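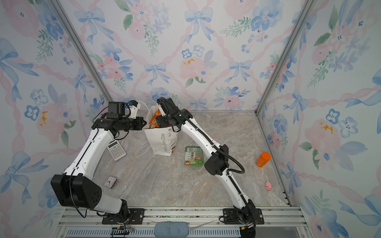
Floral wallpaper, pale blue bows on pink ribbon lattice.

The gauge at Curnlow stood in a concrete well on the left bank, 20 meters below the weir. Henk De Graaf had read it twice a day for six years, at seven in the morning and seven in the evening, and had entered each reading in pencil in a ledger with ruled columns for stage, temperature and remarks. The remarks column was mostly blank. When he used it he wrote "ice" or "debris" or "gate."

So-yul Cheon was sent up from Totstead in May to close the station. The work order listed three tasks: verify the datum, recover the float and counterweight, and bring back the ledgers. She had allowed two days. She parked at the sluice house at 3 in the afternoon and found De Graaf on the step with his boots off.

"You'll want the key," he said.

"I'll want the benchmark first."

He pointed with a boot. The benchmark was a brass bolt set in the abutment of the old footbridge. She leveled from it to the staff, moved the instrument, and leveled back. The misclosure was two millimeters. The staff, however, read 53 millimeters low against the published datum. She ran the loop again from a second setup and got the same figure.

She went back to the step.

"Has the staff been moved?"

"Once," De Graaf said. "The winter the wing wall went. Wegener reset it."

"There's no record of a reset."

"There wouldn't be. He was ill by then."

Pascal Wegener had been the district hydrographer before Cheon's time. His signature was on the first page of every ledger up to number 14 and on none after it. She took the ledgers into the sluice house and laid them in order on the table. The room was used for storage now, and the walls had been papered at some point by a previous keeper's family. It had been up a long time.

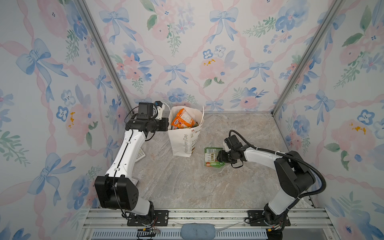
She started at ledger 15 and worked backward. An offset in a staff shows up as a step in the low flows, provided the weir crest has not changed. The crest had not changed. The step fell between two readings in ledger 13, an evening and the following morning, with a single word in the remarks column. It was "wall."

De Graaf came in and lit the stove.

"You knew it was off," she said.

"I knew it was different. I wrote down what it said. That was the instruction."

"Every reading since then is wrong."

"Every reading since then is wrong by the same amount."

She considered this. It was correct. The record ran to 2901 readings after the step, and each could be recovered by adding one constant. A gauge that drifted would have been worthless. She wrote the correction on a slip, dated it with the month, and clipped it inside the cover of ledger 13. Under "Source of error" she wrote "staff reset, undocumented." Under "Observer" the form gave two boxes, satisfactory and unsatisfactory. She marked the first.

At seven he put his boots on and took the lamp down to the well, although the work order had ended the readings at noon. She went with him and held the lamp. He bent, waited for the surface to settle, and read the staff to the nearest five millimeters.

"One point one four five," he said.

She had the ledger open on her knee. She entered it.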